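Keeping up with foreign affairs at the kitchen table

Household notes by Oleksandra Zinchenko

Several of you have written in since my piece on paper files to ask how I keep track of the world's quarrels and treaties without the house disappearing under newsprint. I've been at it a long while, with mixed success, and I lost a whole drawer of cuttings to damp before I learned to be sensible. So this month's page is all about cuttings, maps and what to do with a summit that goes on for a fortnight. 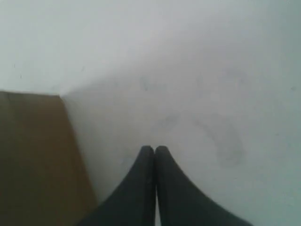 Ferside, May

Start with the paper itself. Newsprint yellows fast, and it yellows fastest in a sunny room, so cut things out the same day if you can and get them under cover. I use long-bladed scissors and cut well outside the columns, leaving a good margin for writing in. The name of the paper and the date go in the margin in pencil, never biro, which soaks through and ruins whatever is on the back. Do this before you do anything else! I have a lovely long article on fishing limits that I can't place within five years, and it's no use to anyone in that state, though I can't bring myself to throw it out.

Photocopy anything you really want to keep. The Istier Road library will do it on decent paper, and a copy on decent paper will outlast the original by decades. If the article runs across two pages, copy both at the same size and don't let the machine shrink one to fit, or you'll have a job reading the footnotes later.

Now, filing. Most people begin by country, and I did too, and it works nicely until two countries fall out with each other. Where does a border dispute go? I had half the story under one letter and half under another, and the ceasefire turned up in a third folder with the elections. These days I file by the argument: river water, shipping lanes, grain, gas pipelines, fishing, who recognises whom. Each gets a plain folder, and on the front I write the names of the governments that keep turning up in it. When a new one joins in, it goes on the front as well, and you'd be surprised how much you can learn just from reading down the list.

Limit yourself on the number of folders. I have 6 on the go at any one time. If something new flares up and I want to follow it, one of the old ones has to be tied with tape and go upstairs, and choosing which is a useful half-hour in itself – you have to decide what has really gone quiet and what has only dropped off the front page.
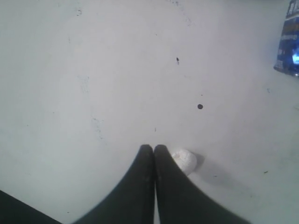 When a folder does go upstairs, put a single sheet at the front saying where things stood. Mine are only a few lines long. Who had signed, who was refusing to, what date had been set for the next round of talks. You'll thank yourself when the whole business starts up again three years on and the papers assume you remember every word of it.

A word about maps. A big wall map is a handsome thing, but it's hopeless for this kind of work, as whatever you need is always the size of a thumbnail. I'd sooner have a school atlas, second-hand, the sort with physical maps as well as political ones. Mountains and rivers explain a great deal that the leader writers leave out. Lay a sheet of greaseproof paper over the page, hold it with two paper clips and trace the coast and the borders with a soft pencil. Then you can add the straits and the ports, or the railway everyone is arguing over, and pop the tracing into the folder. The atlas stays clean. Baking parchment will do at a pinch but the pencil skids on it.

If your atlas is an old one, don't be put off! My best is badly out of date and I wouldn't part with it. Half the present-day arguments are over lines that were drawn differently then, and it's a great help to see the two side by side. 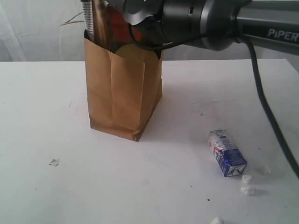
Brown paper bag on a white tabletop.

Treaties and communiqués next, and please don't be frightened of them. The full text of most agreements can be found without much trouble, and they are duller than the newspapers make out but a good deal clearer. Print the thing single-sided and read it with a ruler under the line. I go through first for the verbs. "Shall" means they have promised. "Will endeavour to" means they'd like to be thanked for trying. "Notes" and "welcomes" mean next to nothing at all, and "takes note of" is even chillier, or so my old evening-class tutor at Fumton used to tell us, and I've found her right more often than wrong.

Underline the promises in one colour and the dates in another. Leave the preamble till last. It's where the old grievances are tucked away, and it makes far more sense once you know what was agreed.

For talks that drag on, I write a diary on the back of a calendar page, 4 lines to a day and no more. If nothing happened I put "nothing", and a long run of nothings before a sudden announcement is worth having on record. Keep your own opinions in a separate column or a different colour. I am quite often wrong, and it does me good to see it written down.
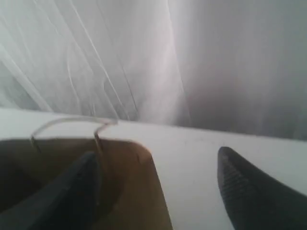

The radio is the other great standby. I have the late bulletin on while I do the washing-up, and I keep a pad on the windowsill for names. Spell them however they sound and look them up in the morning. Ministers change so quickly in some places that I write them in pencil on the folders too, with the job and not just the surname.

If you share the hobby with a friend, swap folders now and then. Mrs Wan across the way follows shipping and I follow water, and she spotted at once that two of my dam stories were really about a port. We change over at the end of the month, with tea, and there's a standing rule that whoever borrows a cutting puts it back in date order.

Lastly, storage. Flat is better than upright, cool is better than warm, and a shelf on an inside wall beats the loft. Rusty staples should come out and so should old sticky tape, if you can lift it gently with a warm knife. I've 200 cuttings from the grain folder still waiting for that treatment, so if anyone has a quicker way with tape, do please write in.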